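At Protesance the working day starts at a table with a cloth on it. Naheed Tarar and her colleagues do not write rules for the machine. They hold the grippers in their own hands and do the job, many times, and each time is saved as one example for the system to learn from. She hopes for 4,000 examples before the first real training.

Jewellery was the idea of Junaid Sandhu. Boxes and cups, he says, are too kind to a robot. A thin cord moves when you only come near to it, and beads roll under the pads.
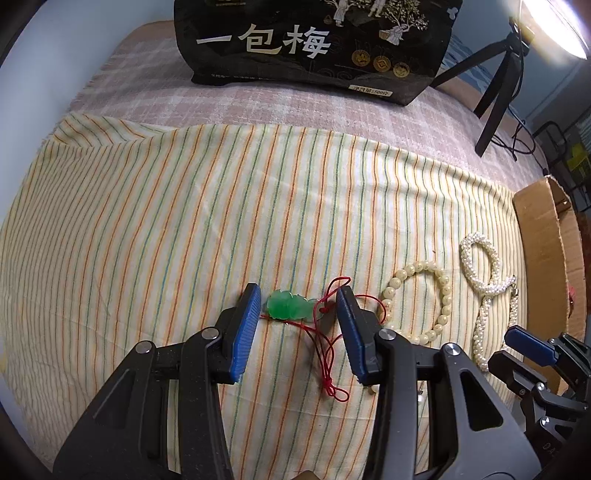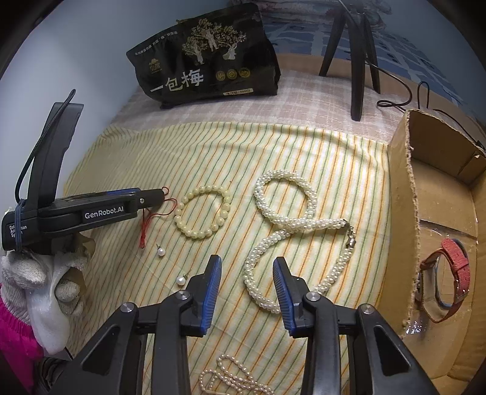 “You must be slow, but not slower than a person,” Tarar explains. When she began, she closed the jaws too hard, and she had to learn again how to pick up a necklace. Bad attempts are marked and kept in a separate folder. Last month there were 131 of them, and Sandhu watches every one.

The harder question is how much variety is enough. Hina Magsi, who prepares the training, would like a new cloth and a new arrangement after every nine attempts. The people at the table find this tiring, and for the moment they change things when the light changes, usually after lunch.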